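4.2 Sorting task on the Kurnari kit

Kurnari sells its two-arm tabletop kit as "ready for daily office work," so we gave it the office chore with the lowest stakes we could think of, which was putting away pens and markers. The arms were set up by one author (Femke Visser) following the printed guide. The guide promises a relaxed afternoon. It took two days, one of them spent on a page that had been printed twice in place of the page after it.

We ran 31 trials with the stock Momon controller and left all grip settings at the factory values, as a trusting buyer would. A trial counted as complete when every marker named in the prompt was in a bin. Under that generous rule 27 trials were complete. The sales sheet makes no mention of grabbing several markers at once, so we did not score it, though it deserves a figure.

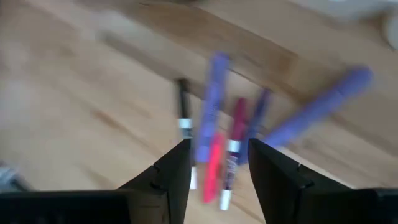
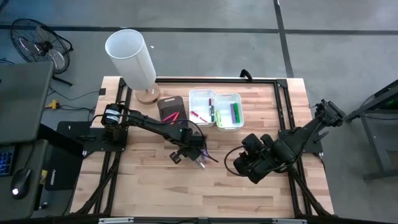
Figure 3. Marker sorting. First panel: wrist view, with six markers at the gripper fingers. Second panel: the workspace, with both arms and the two white bins.

4.3 Cost of ownership

The kit comes with a one-year service plan run by Mohmand. We filed one ticket in November, asking for the missing page, and received a polite reply with the first page attached again. Spare fingers are sold in pairs and ship separately from their screws.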